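Gripper drift when placing citrus slices, shared bench build
Workshop Builds > Arms and Grippers

claltadari_bench
Posted 2023-09-18 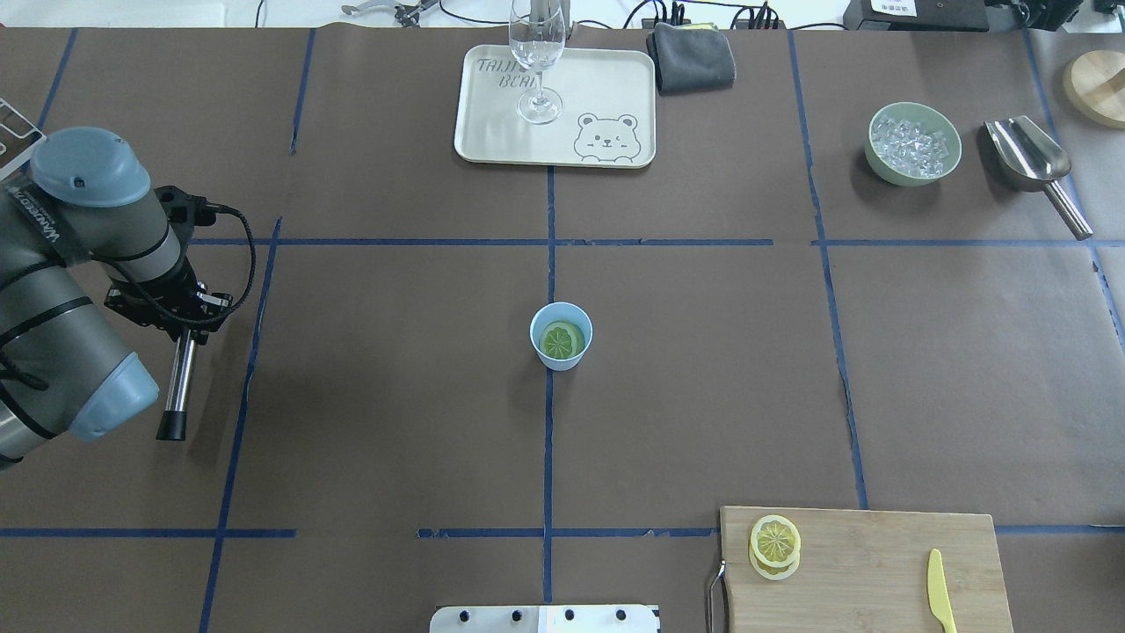

Bench layout, slice in the cup, arm parked to the left.

Continuing from my build log. This is the drinks station on the shared bench at Arnatport. The job is to pick a lemon or lime slice off the cutting board, carry it across, and put it in a paper cup. Ice and the wine glass come later and are not part of this question.

Placement at the cup was fine in May. It now lands off target, always toward the arm side, and the error grows over a session. I logged 122 placements last week. The early ones are good. By the end of the run the slice hits the rim more often than not.

What I have checked:
Mounting bolts, torqued again, no change.
Base clamp, no visible movement against a pencil mark.
Homing, repeats well when run twice in a row.
Payload setting, includes the gripper and the cable.

The controller is running the Olluvow motion package, build 2182. Blue tape on the paper marks the cells I use for teaching positions. I would like to avoid adding a vision step if the cause is mechanical.

kmofokeng
Look at the cable first. You have a black one looping from the arm over to the gripper. If that loop tightens as the wrist turns, it pulls on the tool, and a small pull at the wrist is a large error at the tip. Run the same moves with the cable untied and held up by hand, gripper closed, nothing in it.

Kagiso

zheng_spindle
Disagree. A cable pull would give the same error every time the wrist is at that angle. He says it grows over the session. That is thermal, or lost steps, or the work surface moving. My money is on the surface. Paper on a bench creeps when things get dragged across it, and the tape goes with it.

claltadari_bench
The paper is taped down at the corners but not glued. I don't measure from the tape during a run. Positions are taught in joint space and stored.

zheng_spindle
Then the cup moves with the paper and the arm doesn't know. Same result. Put a dial indicator on the bench and push the paper with a finger.

nyitrai_cs
Two separate tests are needed here and they are being mixed.

Test A: no cup, no slice. Send the tip to one taught point, touch off against a fixed block screwed to the bench, repeat for the length of a normal session. If the reading walks, the fault is in the arm or its base.
Test B: same moves, but mark the cup position on the bench itself, not on the paper.

Do A first. If A is clean, leave the arm alone.

Also, a paper cup with only a slice in it weighs next to nothing. Any contact on the way in will shift it. How are you holding it in place?

Csaba Nyitrai

claltadari_bench
I'm not. It stands beside the center tape line and I set it back by eye between cycles.

kmofokeng
By eye is your drift. You're leaning over from the same side each time.

zheng_spindle
Possible, but a person resetting a cup gives scatter. He has a trend. I'd still check the paper.

nyitrai_cs
A person can produce a trend if each reset uses the last position as the reference. Make a ring. Print one, or drill a shallow pocket in scrap, and screw it down through the paper.

claltadari_bench
Ran test A tonight. The reading moved 2 hundredths of a millimeter from first to last, and most of that was in the first few minutes. I'm calling the arm clean.

Then ran it with the cable untied as Kagiso suggested. No difference I can measure. I put it back, with a longer loop.

Paper: it does move if I push it near the center, less so at the corners. Zheng has a point, although I don't know yet how much of the error it explains.

kmofokeng
Fair enough on the cable. Keep the longer loop anyway, the short one will fatigue at the connector.

claltadari_bench
Printing a ring now, 2 screws, straight into the bench top. I'll rerun the full set with the paper left as it is, so only one thing changes, and post the log file in this thread.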